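About Us - Vemov

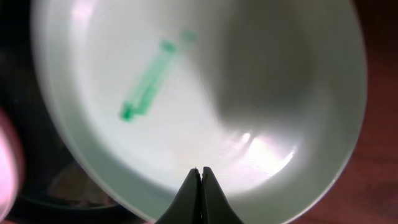 Vemov is a small local history project covering the old parish of Draninthorpe and the hill farms around it, and I'm the person who answers most of the email. My name is Žofie Skála. I started the thing at my kitchen table with a shoebox of photocopied deeds and a very strong opinion about where the parish boundary ran before the river was moved (I still have the opinion, and the shoebox). Since then it has grown into a proper little archive, with maps, letters, tithe lists and a lot of sorting of odds and ends into big white bowls like the one at the top of the page, the one with the slim green plastic thing in it. If you're here because your grandmother came from Draninthorpe, hello! You've found the right people.

What we're about

The name Draninthorpe gets used for two different places, and that is where nearly all our trouble begins. There's the village, which is easy enough to find. And then there's what the old records call "the whole of Draninthorpe," meaning the village plus the upland on the east side, the mill, two hamlets that are now just lumps in a field, and a long strip of common that everybody claimed and I suspect very few people ever grazed. When a record says somebody was "of Draninthorpe," it could mean any of it. People living up on the east side used the name for themselves as well, even after their land was handed to Dunmore.

That handover is the big event in our little world. Dunmore was the market town and it wanted the tolls from the mill road, so over a couple of generations it picked off pieces of the parish one at a time. The usual version, which you'll find in the older county books, says the people of the east side asked to be moved. I've read every petition we have and I don't believe it for a second. Of the 82 names on the main one, a good number turn up nowhere else at all - not in the rent rolls, not in the baptisms, not in the burials. Make of that what you like. I've made a whole evening talk out of it.

What we look after

The archive has 500 cataloged items so far. The biggest group is the mill papers, which came to us in a feed sack and are mostly arguments over water. Then there are the family letters, the school registers (gorgeous handwriting, terrible spelling) and a set of field maps drawn by somebody who clearly loved hedges and hated measuring. My own favorite is a farm account book that stops keeping accounts halfway through and becomes a record of the weather and who was rude at church.

We also collect place names. Every lane, pond and corner of a field up there had a name once, and a lot of them only survive in people's heads. If your family called something "Tally Bottom" or "the Widow's Piece," please write and tell me, even if you think it was only a family joke. Half of our best finds were family jokes.

Jellance

Jellance is our newsletter. It's named after the lost hamlet on the east side, the one with the chapel, and it comes out 3 times a year if I'm organized and two if I'm not. Each issue has one long piece, some letters from readers, and a page of corrections that gets longer every time. I'm fond of the corrections. A reader in Dunmore once sent me four pages on a single footnote about the mill road, and he was right, so the whole thing went in.

Back issues are free to read in our room. Paper copies can be posted if you ask nicely and tell me which one you want.

Visiting and asking questions

Our reading room is up the stairs behind the old school in Draninthorpe. It seats six comfortably, or eight if everyone likes each other. We're open mornings from 10 until 1, and we close for the whole of January, when the stairs get icy and the heater sulks. Write before you come, please, so I can pull out the boxes you need. Pencils only at the tables, and bags go on the hooks by the door.

I do try to answer every family question, but there's a line! At the moment I take 20 at a time and the rest wait their turn. It helps a great deal if you send me what you already know: names, rough dates, which side of the parish, and whether the story in your family is that they were pushed out, paid off or simply walked down the hill to Dunmore looking for work. I've heard all three told about the same household, by cousins, in the same room.

We don't charge for any of this. There's a jar by the door for the heating, and if you have old papers in the attic, I'd much rather have a look at those.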